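Re: [grippers] Kurden finger kit, is it worth the money?
Date: 7/2/20

> Has anyone on the list put hands on the Kurden hand-held gripper kit? Triltenora
> wants 900 for the set and the sales page is mostly adjectives. I need to know
> if it will pick up thin stuff and how the fingers hold up. We do labels, inserts,
> and other things that weigh nothing.

We bought one in March, so I can save you some of the adjectives.

It comes as a body, the linkage, and two printed fingers, all in a green so dark that I ordered spare parts in black and no one in the shop could tell. The manual is seven pages long, two of which are the warranty. Assembly took me an afternoon. The arms go together on eyelets, and you will want to press those in on a flat bench and not on your knee. Ask how I know.

Opening is generous. Closing is where the money went. The jaws meet along most of their height, and paper is well within reach, provided you come at it from the edge. Flat on the table is another matter – you will chase a sheet to the far side and then use your fingernail like everybody else.

Wide open in the first two, closed on a paper strip in the third: 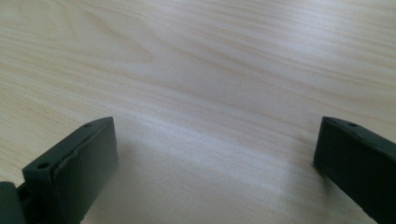
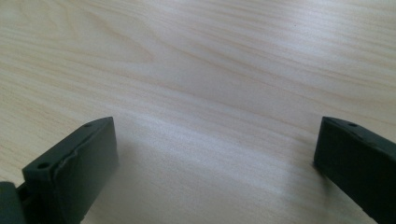
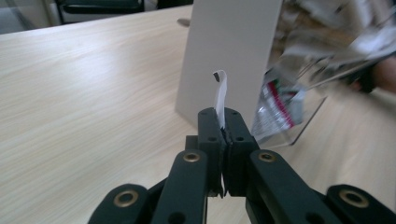

Afridi wrote back to me off list that the price only makes sense if you count the spare fingers, and that the cheaper Irnalstead set does the same job once you redrill the mounting holes. Fair enough, although I have redrilled mounting holes before and would pay a fair amount never to do it again.

As for wear, look hard at the inner faces before you sign off on delivery. Ours has a ridge running down one of them that I don't love. Triltenora's support says it is cosmetic, which seems to be their word for anything still attached. They did offer a replacement pair, minus shipping.

For labels and inserts I'd say yes, if somebody else's budget is involved. With my own 900 I would ask for a loaner first. They have them – it just isn't on the sales page. Ask for the newer eyelets too, the old ones squeak.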